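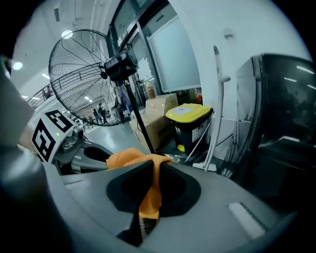
2 min read

The return of the household cloth
By Amber Mottram
3/15/18

My grandmother kept a drawer of cloths by the back door. Old pillowcases, worn towels and the backs of shirts were all cut to size and washed until they went soft. When we cleared the house we found 27 of them, ironed.

For years I bought kitchen roll instead, and I never thought of it as a cost. Then last November I kept the receipts and found I had spent £22 on it in a month, in a house with two adults and a dog. I stopped buying it the same week.

Going back to cloth is mostly a matter of storage. If the clean ones are in a cupboard upstairs, you won't fetch one when the milk goes over. Mine live in a bread tin next to the kettle, and the used ones go in a bucket under the sink.

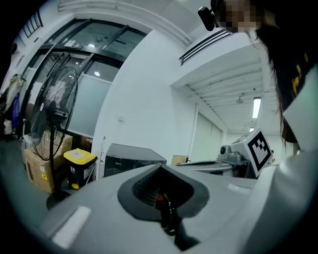
Washing was the part I had worried about. In practice they go in with the towels and add very little to the load. Leave out the fabric softener, as it coats the fibres and the cloth stops soaking things up. Greasy ones I soak overnight in soda crystals first.

Cotton is the easiest to live with. Linen dries faster but takes months to soften, and microfibre sheds in the machine. Marsden, the draper's in our town, still sells plain cotton by the metre, and the Hendetti mill puts its offcuts out in bags twice a year. Hem them or don't — a zigzag stitch round the edge will hold for a long time.

Colour is useful too. I use dark cloths for floors and pale ones for plates.
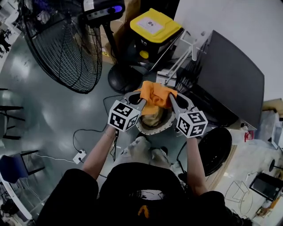 Dorothy Whitlock thinks the colours are a fuss. She has used the same white squares for everything since she married, boils them in a pan when they look tired, and says a stain on a clean cloth never hurt anyone. She does keep one roll of paper in the house, for bacon.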